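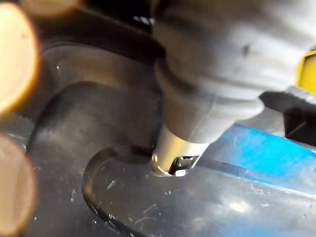 *Photo: Midstead Courier / Kids' Page*

# How does a news story get made?

News reporters find out what is happening and tell other people about it. They may work for a newspaper, a website, a radio station or a TV channel. Some travel to other countries. Most work close to home and report on schools, roads, weather, sports and the people who run the town.

## Where do stories come from?

Some stories are easy to see coming. A reporter knows when the city council will meet and when the county fair opens, so those dates go on a calendar in the newsroom.

Other stories start with a tip. A tip is a piece of information that someone gives to a reporter. It might be a phone call, an email or a few words at the grocery store. A person might say, "The bridge on Brundov Road has been closed all week and there is no sign telling us why."

A tip is not a story yet. The person who called could be mistaken, or could know only part of what happened. The reporter has to check.

## Checking the facts

To check a tip about a bridge, a reporter might:

- go and look at the bridge
- call the office that takes care of the roads
- talk to people who live and work nearby
- read the last inspection report

The people and papers that give a reporter information are called **sources**. Reporters try to have more than one. If two sources who don't know each other say the same thing, it is more likely to be true. If they disagree, the reporter has to keep asking questions.

Numbers need checking too. Suppose one person says 3000 cars cross the bridge each day, and the road office has a count that says 2375. The reporter should ask how each number was found. The count was made by a machine beside the road, and the other number was a guess, so the story uses 2375 and says where it came from.

## Asking questions

When a reporter asks someone questions for a story, it is called an **interview**. Most reporters write their questions down first. Good questions often start with *who, what, when, where, why* or *how*. A question like "Is the bridge safe?" can be answered with one word. "What did the inspector find?" gets a longer answer.

Reporters take notes, and many also record the talk so they can listen again. When they use a person's exact words, they put quotation marks around them. That is a promise to the reader that the person said those words. A reporter can't fix up a quote to make it sound better.

## Writing it down

The first part of a news story is called the **lead**. (In newsrooms you may see it spelled *lede*.) It gives the most important facts right away:

> The Brundov Road bridge will stay closed until July so that crews can replace a cracked beam.

If you stopped reading there, you would still know the main thing. The rest of the story adds details, with the less important ones near the end. This shape is called the **inverted pyramid**, which means an upside-down pyramid - wide at the top and narrow at the bottom.

Reporters are often told how long a story can be. A story for the front page might get 1000 words. A short one might get only a few sentences.

## What does an editor do?

An **editor** reads the story before anyone else sees it. The editor looks for spelling mistakes, but also asks harder questions. How do we know this? Did we call the company? Is this fair to both sides?

If the story says a firm called Kowalchuk Paving was late with its work, someone at the firm should have a chance to answer. If they don't want to talk, the story says that too.

The editor or another worker then writes the **headline**, the big words at the top.

## On the page

At a printed paper, a page designer fits the stories, photos and ads together. The Midstead Courier has 32 pages, and the presses start at 11 at night. Late news has to wait for the next paper or go on the website, where a story can be added at any hour.

## When a story is wrong

Reporters make mistakes. When they find one, they should fix it and tell readers what was changed. This is called a **correction**. One might say, "A story about the Vonell Library gave the wrong closing time. The library closes at 6 p.m."

## News and opinion

A news story tells what happened. An **opinion piece** tells what the writer thinks about it. Newspapers print both, but they should be labeled. Look for words like *Opinion* or *Editorial* near the top.

## Words to know

**Deadline:** the time a story must be finished

**Byline:** the line that tells who wrote the story

**Beat:** the subject or area a reporter covers, such as schools or sports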